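Singers wanted for the Flornbridge Community Choir!

We're getting ready for our spring concert in March and would love some new voices, especially altos and basses. You don't need to read music – plenty of us learn by ear, and Lesia Moroz records every part for practice at home. Rehearsals run 2 hours, with tea and a good long chat in the middle.

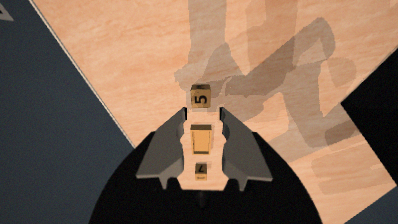
Dues are $25 for the season, sheet music included. To join, write to Zlata Zakharchenko or just come along and sing with us!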